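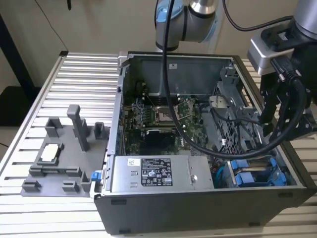

Bienvenue dans la galerie de l'atelier de Sisasley ! Je voulais depuis longtemps vous montrer notre coin démontage, celui qui a le plus changé depuis avril.

Le poste des tours de bureau : le boîtier est couché sur le côté, panneau retiré, avec les deux bras au-dessus et à droite. Le processeur, lui, a sa place à gauche, dans un logement du support gris imprimé en 3D – mon détail préféré !

Avant, on était quatre à l'établi, tournevis en main toute la journée (mes poignets s'en souviennent). Maintenant on tourne à deux sur ce poste, et les autres sont passées au tri et aux tests. Davina Morrison a même appris à dessiner les supports, elle en est à son 12e. Moi, j'ai mis du temps à m'y faire : on bavarde moins, on surveille plus, et il faut encore venir débloquer un câble de temps en temps.

Prochaine série de photos : l'équipe de Telton !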